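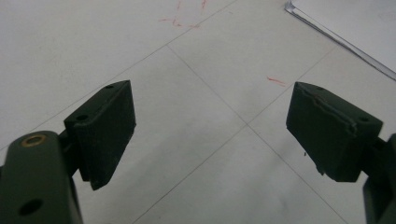

Seat Belts in the Back Row - Our Road Safety Project
Jade Gosselin and Eetu Ahonen

We picked this topic after a long bus ride to Premley, when we got talking about who buckles up in the back seat and who doesn't bother. For 11 mornings in February we stood by the school gate and asked drivers, very politely, if we could note down their answers. We spoke to 106 of them, and 40 said their back seat passengers often ride without a belt - more than either of us had guessed! Most knew there was a fine.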